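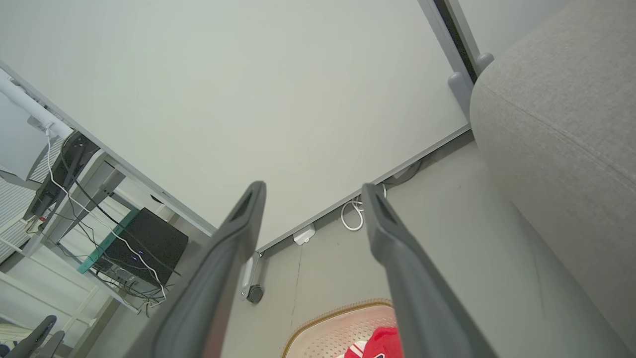
Hi all,

Sorry for the slow reply, I wanted to go back through my notes first. On Tuesday, December 1, 2020 the parish office at Plurholm wrote:

> We are thinking of moving our Advent evening prayer to the side
> chapel this year and would like to hear from anyone who has sung
> the O Antiphons with a very small group. Do you sing them in Latin
> or English? Do you repeat the antiphon after the Magnificat? And
> is there a setting that people can pick up without rehearsal?
> We have no organ in the chapel, only a piano that needs tuning.

We've been doing this at Rekum for a good while now (I have bulletins going back to 2000, and I think it was already old news by then), so here is what works for us, for whatever it's worth.

We sing them in English, to the plain chant tone, all seven on the same melody. That's the beauty of them! Once people have "O Wisdom" in their ears on the 17th, they have the whole week. We tried Latin one year and I loved it, but half the pews went quiet, and it's a short service to be quiet in. What we do now is let the cantor sing the antiphon in Latin before the Magnificat, then everybody sings it in English after. So yes, we repeat it, and I'd really encourage you to do the same.

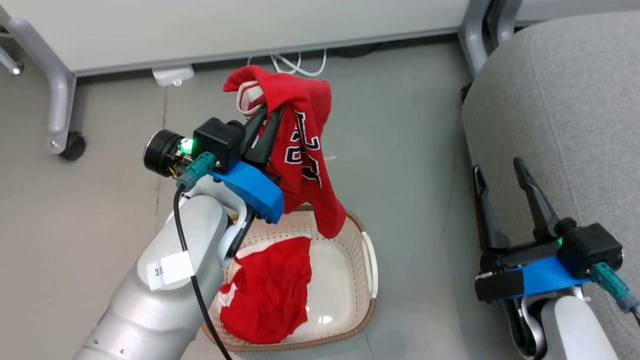

As for the Magnificat itself, we use the Dal Bello setting, the one in the green booklet. It has a refrain of two lines and the verses are left to the cantor, so you could hand it to a stranger at the door. The Gornar setting is prettier but it goes up to an E and stays there, and at seven in the evening in a cold chapel I wouldn't wish that on anybody.

Skip the piano. Get a note from a pitch pipe and go - the chant sits better without chords under it anyway, and a side chapel will usually carry 35 voices just fine. Our church seats 400 and we still do it unaccompanied, all of us squeezed into the front on the left.

One more thing on timing. With a psalm, a short reading, a bit of silence, the Magnificat and the intercessions we're out in under half an hour. We leave the silence long. I used to get nervous and cut it short, and then a lady told me it was the only quiet she got all December, so now I count to sixty and keep my hands folded.

I can scan our leaflet if you'd like it. The page for the 20th has a typo in "O Key of David" that I keep meaning to fix, so give me until the weekend.

Blessings to you all at Plurholm,
the cantor at Rekum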